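Collecting Basket Demonstrations With a Hand-Held Gripper: A Working Procedure

Tronasholm project notes, Bralville workshop

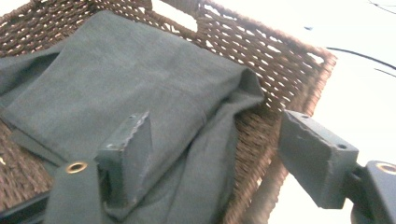 Gray-green fabric in a wicker basket, as the gripper camera sees it.

Most guides to collecting demonstrations tell you to get a gripper, get a camera, and record as much as you can. I did that. My first batch was 900 episodes of picking cloth out of a basket, and the model I trained on it was worse than the one trained on a much smaller set made later with more care. I don't claim this will hold for everyone. I do think you should be suspicious of any guide that gives you an hours-of-data target before it asks what is in the hours.

This page covers one task: reach into a basket, pinch a piece of fabric, lift it clear, and put it down beside the basket. It assumes you already have a hand-held gripper with a camera mounted on it and software that saves the video along with the finger opening. If you don't, start with the Nikolovski build page and come back.

What you need

A basket with a visible weave. A smooth plastic tub also works, but don't mix the two in a first set.
A few pieces of fabric, at least one close in color to your gripper fingers.
A table you can walk around.
A lamp you can move.
A notebook. I know the software has a comment field. Use the notebook.

Step 1. Look at the camera view before you record anything

Hold the gripper over the basket at the height where you'd start a grasp and check the view on a screen. You want both fingertips in view and enough of the basket to tell where its walls are.

Now look at the colors. In the view at the top of this page the fingers are dark gray-green and the cloth is a lighter, duller gray-green. People will tell you the network sorts that out. Maybe it does, with enough data. In my early runs the policy often closed on nothing a short way above the cloth, and I can't prove color was the reason, but it happened less with a red towel. Keep the hard pairing in the set and write down which episodes use it, so you can test it separately.

Look at the background too. Past the basket wall ours is plain white with no detail left in it. If your exposure is automatic, tilting toward a window will change the brightness of the whole picture partway through an episode. Lock the exposure on the inside of the basket and let the outside burn out. You lose whatever is out there, so this only makes sense if the place-down spot isn't in the burned-out part when you need to see it. Mine was, for an entire afternoon. Those episodes are gone.

Step 2. Set the fabric

Drop it in from above the rim and leave it. Do not arrange it. If you fold it neatly each time, you'll teach the model that cloth always has a nice raised fold to grab, and it won't.

That said, pure dropping gives you a lot of near-identical heaps in the middle. I use this mix for each block of 40 episodes:

Dropped from above, no touching: 22
Pushed against one wall: 8
Folded over once, lying flat: 5
Bunched into a corner: 5

I picked these numbers by feel. If you find a page that says it has the correct ratio, ask what they compared it with.

Turn the basket a little between episodes. A rectangular basket gives the camera strong lines along the rim, and a model will happily use the rim as a map if it never moves.

Step 3. Record the grasp

Start every episode with the gripper outside the basket and the fingers fully open. Wait a beat. Then:

Move in over the cloth at a steady speed.
Pick your grasp point before you go below the rim.
Lower one finger onto the cloth, then bring the other to it.
Close until the cloth is pinched, and pause.
Lift straight up until the whole piece clears the rim.
Move sideways, lower, open, back away.

The pause after closing feels silly and makes the data look slow. Keep it. Without it the closing and the lifting blur together, and the trained policy starts lifting before it has hold of anything.

Don't use your wrist like a wrist. A person will roll and scoop to get under a fold without thinking, and the arm that has to repeat the move may not be able to. Check your arm's limits first — Titgate has a limit checker that reads saved paths, and it rejected a good share of what I thought were my cleanest grasps.

Watch the walls. Woven rims fray, and a finger with a rough edge will catch on loose strands. If you snag, stop the episode and mark it. Also watch anything attached to the gripper itself. A hanging strap that swings into view in half your episodes is one more thing for the model to latch onto. Either fix it in place or leave it the same for the whole set.

Step 4. Decide what to keep

This is where I disagree most with the usual advice, which is to throw away every failure. I keep episodes where the first pinch misses and the second one works. They show what a recovery looks like, and a set of perfect grasps has none in it. I throw out:

Episodes where the basket slid.
Episodes where my other hand came into view.
Anything where tracking jumped.
Anything I can't explain from the video alone.

Be strict on the last one. If you have to remember what you were doing, the model has no chance.

Review at normal speed, all of it, after each block. Sampling is tempting. I sampled for a while and missed 13 episodes in a row recorded with the finger sensor unplugged.

Step 5. Test early

Train on the first few blocks before recording more. The result will be poor, but you can see how it is poor. Does it reach for the same spot every time? Then your drops are too alike. Does it hover? Look at lighting and color. Does it pinch the basket wall? You probably have too few corner cases, or the weave looks more like cloth to the camera than you'd expect.

Hold back one piece of fabric and one lamp position that never appear in training. If the policy only works on what it has seen, you want to know now. Score the held-out trials by hand, and count a lift as a success only when the cloth is fully clear of the rim. Half out doesn't count, however good it looks in the video.

Known problems

Thin cloth slips at the pause. I haven't found a fix beyond rubber on the fingertips, and changing the tips partway through means starting the set over.

Cables in the background show up as thin dark lines. I have seen no effect from them, though I haven't tested it properly either.

Battery swaps shift the camera mount. Recheck the view from Step 1 after every swap.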